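Marnville Notes: Preseason Impressions, a Long Morning at Right Back, and a Word About Parking

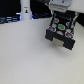
Well, friends, we made it to September, and the women's soccer side has three weeks of preseason in their legs. I got out to the Woo Field practice ground most mornings (my knees prefer the bench by the equipment shed, so that's where you'll find me), and I promised I'd write up what I saw before the opener against Skukance. I filled most of a notebook, so bear with me.

The biggest question coming in was the back line, and I think it still is. We lost both starting center backs to graduation and the left back to a job two states over, and that's a lot of talking to lose all at once. Last fall's defense was never fast, but they yelled at each other from start to finish and you could hear them from the parking lot. This group is quicker and a good deal quieter. Coach Man-sik Won stopped one scrimmage over and over in the first half hour, always for the same thing: the ball went wide, the far-side fullback drifted up, and nobody called her back in. He isn't a shouter, so he walked over and moved people by the elbow until they were standing where he wanted them. By the end of the morning they were getting it right more often than they weren't.

Right back is wide open. There are two players going for it, one a returning sub and the other a converted winger, and they've been swapping bibs all month. The winger is more fun to watch going forward — she put in a cross on the second morning that had the folks on the bench with me standing up, coffee and all — but she got caught behind the play twice in that same session. My guess is that the sub starts the opener and the winger comes on if we need a goal.

Up front I'm a lot more comfortable. Annelore Voß is back for her last season, and she looks stronger on the ball than she did in the spring, when that ankle was still bothering her. She wore 4 last year and she'll wear it again, for those of you who have already asked me about shirts. What I noticed most was her passing. She used to take the shot from just about anywhere, and we loved her for it, but she's been dropping deeper and sliding the ball through for the runners. "I like scoring. I like it when we score, too," she told me when I brought it up, and then she went off to help carry the cones in.

The midfield is somewhere in between. There's plenty of running in it and not yet much calm. In the friendly against Joltia we gave the ball away right in front of our own box early on and were a goal down before I had found my seat. We came back to draw 2-2, with the second one coming off a corner kick that I'd like to tell you was planned. Coach Won said afterward that he was happier with the last 34 minutes than with anything else he'd seen this summer, and I'd go along with that. The passing got shorter, the shape held, and Joltia hardly had a look at goal after the equalizer.

A quick note on the goalkeepers. We have three good ones and one pair of gloves that seems to be the lucky pair, so that should keep things lively. I'd expect last year's starter to keep the job, though the freshman has a huge throw on her and I do hope we see it in a match before long.

Now for the household items. Attendance at the last home match of the spring was 1,293, the most I can remember for a game in the rain, and we'd love to beat it for the opener. The lot behind the north stand is down to 48 spaces while the drainage work goes on, so please share a ride if you can, or park by the library and walk over with the rest of us. The gate opens an hour before kickoff. Season cards can be picked up at the ticket window, and if your name is spelled wrong on yours, bring it back and we'll print you a new one.

I'll be in my usual seat, two rows up from the corner flag, with the big green thermos. Come say hello!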